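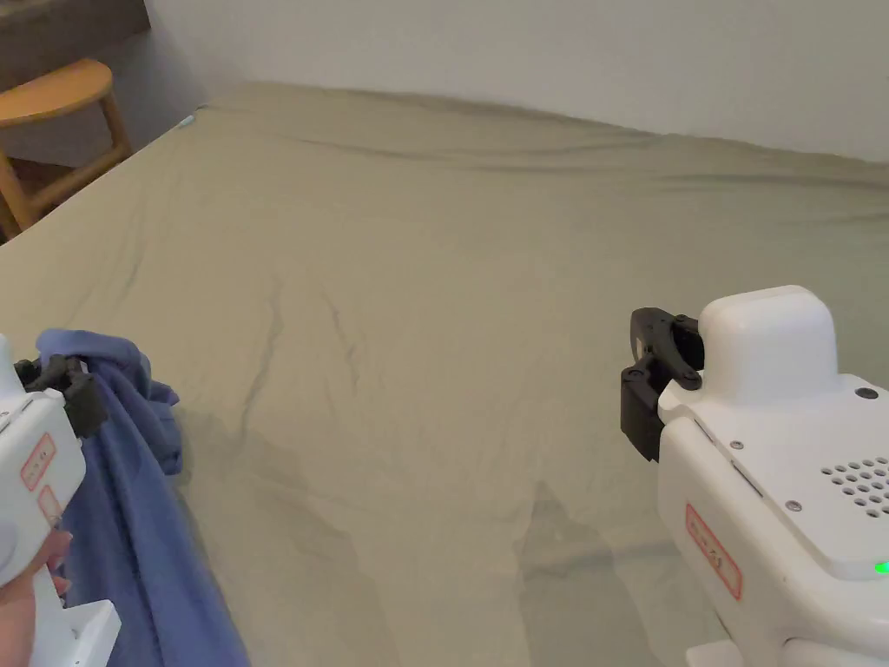 COMUNICADO DE IMPRENSA

Farent abre atelier de arranjos e transformação de vestuário em Guimarães

O serviço começa a funcionar em dezembro e aceita peças de qualquer marca

A marca de vestuário Farent vai abrir em dezembro um atelier dedicado ao arranjo e à transformação de roupa, instalado no primeiro andar da sua loja de Guimarães. O espaço terá o nome Ikier e vai trabalhar com peças da própria marca e de outras, novas ou usadas, de senhora e de homem.

A direção técnica fica a cargo da modelista Khrystyna Savchuk, que entrou na Farent como costureira de amostras e coordenou as três últimas coleções de alfaiataria. A equipa inicial é composta por seis pessoas: quatro costureiras, um alfaiate e uma técnica de malhas.

O atelier resulta de um período experimental feito nas lojas da marca. Nesse período foram entregues 1.860 peças para arranjo, das quais 1.711 foram devolvidas aos clientes dentro do prazo combinado. As restantes precisaram de uma segunda prova ou de materiais que não estavam em armazém, sobretudo fechos e forros. Os casacos e as calças de fazenda foram os artigos mais entregues, seguidos das malhas.

«Recebemos muitos casacos em bom estado com o forro gasto nas mangas. É um trabalho que demora e que poucas casas ainda aceitam», afirma Khrystyna Savchuk. «Com uma equipa fixa podemos dar um prazo ao cliente logo no balcão.»

Os arranjos simples, como bainhas, botões e ajustes de cintura, têm um prazo de cinco dias úteis. A substituição completa do forro de um casaco custa a partir de 60 euros, com tecido incluído. As transformações, que implicam desmanchar a peça e voltar a cortá-la, são feitas apenas com orçamento prévio e duas provas presenciais.
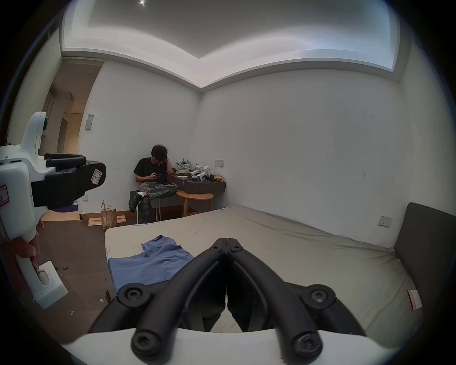 Quarto com teto em degraus e iluminação embutida.

Os forros e as entretelas serão fornecidos pela Tralis, empresa têxtil com a qual a Farent trabalha desde a sua primeira coleção. O acordo abrange 198 referências de tecido, entre viscose, algodão e cupro, e inclui cores que já não estão em produção corrente e que a Tralis mantém em rolos curtos. O cliente pode consultar o mostruário no atelier antes de aprovar o orçamento.

«Os rolos curtos ficavam parados porque não chegam para uma encomenda de fábrica. Para um atelier destes chegam perfeitamente», diz Raghavendra Kaimal, responsável comercial da Tralis.

A abertura é acompanhada por uma pequena coleção-cápsula, Ouali, desenhada por Ilse Pfeiffer e Shota Onishi. São nove modelos – três casacos, dois coletes, duas saias e dois pares de calças – cortados com margens de costura mais largas do que é habitual, de modo a poderem ser alargados ou apertados mais tarde. As bainhas são cosidas à mão e os forros são montados em separado, para que se possam trocar sem mexer na parte exterior da peça.

Ilse Pfeiffer assina os casacos e os coletes. Shota Onishi desenhou as saias e as calças e escolheu as cores: azul-petróleo, castanho e cru. A coleção estará à venda apenas na loja de Guimarães durante o primeiro mês e passa depois para as restantes lojas da marca.

O Ikier funciona de terça-feira a sábado, das 10h00 às 18h30, com pausa para almoço entre as 13h00 e as 14h00. A entrega de peças no balcão não exige marcação. As provas são marcadas na loja ou por telefone. As peças devem ser entregues lavadas e ficam guardadas no atelier até dois meses após a data de conclusão do trabalho.

As outras lojas Farent continuam a receber peças para arranjo, que serão enviadas para Guimarães uma vez por semana. Nestes casos, o prazo aumenta três dias úteis e o preço mantém-se.

Sobre a Farent

A Farent é uma marca portuguesa de vestuário com produção própria, especializada em alfaiataria e malhas. As coleções são desenvolvidas e cortadas em Guimarães.

Contacto para a imprensa

Moataz Filali
Comunicação, Farent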